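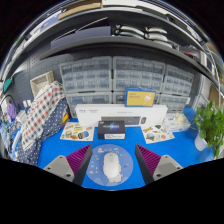
The Tonen is a hand-held gripper kit sold by Kornley for $549, and it is meant for people who would like to teach a robot simple desk chores without buying the whole robot first. Its two fingers carry soft, ribbed magenta pads, handy for smooth rounded things such as a white computer mouse standing on its pad. The kit comes with 7 spare screws and a nice thick manual (70 pages!). 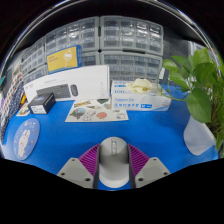 Walczak wrote in a May review that the manual was lovely but the spare pads, at $20 a pair, ought to come in the box.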